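Unit 7: The Desk as Evidence
Course handout, Everyday Objects and Their Arrangement
Tutor: İlker Bozkurt

Bring this sheet to the seminar, along with something to write on that isn't your hand.

Last time we read Valesen on "the working surface", a chapter of 52 pages in which nobody does any work. Her claim is that a desk has one ruling object and everything else on it is a courtier. These days the ruler is nearly always the laptop, and it is nearly always playing music.

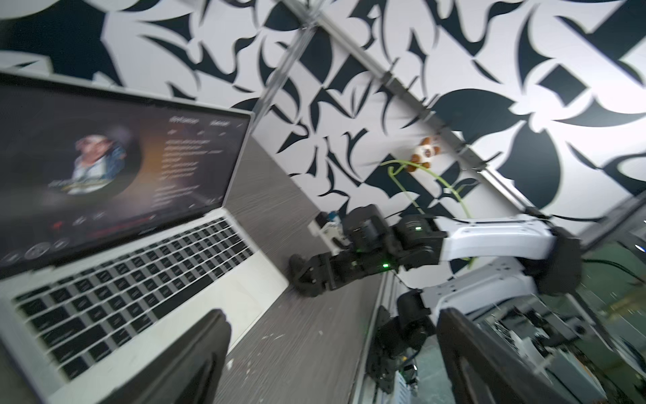
Fig. 1. Laptop with music player open, grey wood-grain top.

Note the specks and scuffs on the tabletop. Valesen calls these "the minor record" and gives them a whole section. Kerkano calls them dirt. You will be asked to take a side, and I will not say which one I'm on until the marks are in.

Terms to know:
Ruling object – the thing the others are placed around.
Satellite – anything kept within reach of it (a mouse, say).
Lodger – anything that could live elsewhere and doesn't.

The lodger is where most essays come unstuck. Last year I read 200 words on a stapler that never decided whether it was one.

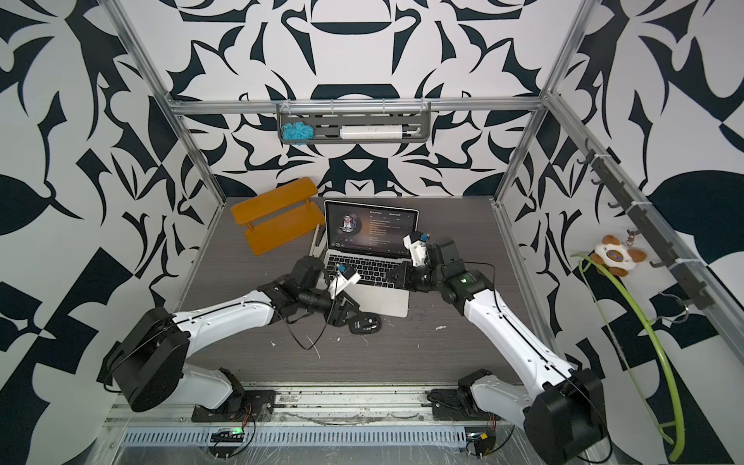 Fig. 2. The wider surface: laptop, mouse, orange two-tier stand, wall shelf with blue mesh sponge.

Compare the two figures. The player now has a legible title, something like "No Promises (Radio Edit)", which is also my policy on extensions. Is the stand a satellite or a lodger? Does the sponge belong to the desk at all, being on the wall? Rizzi would say yes, but Rizzi says yes to everything.

For next time: sort your own desk under the three terms, in 100 words, before tidying it. Risier, chapter 2, is optional and reads like it.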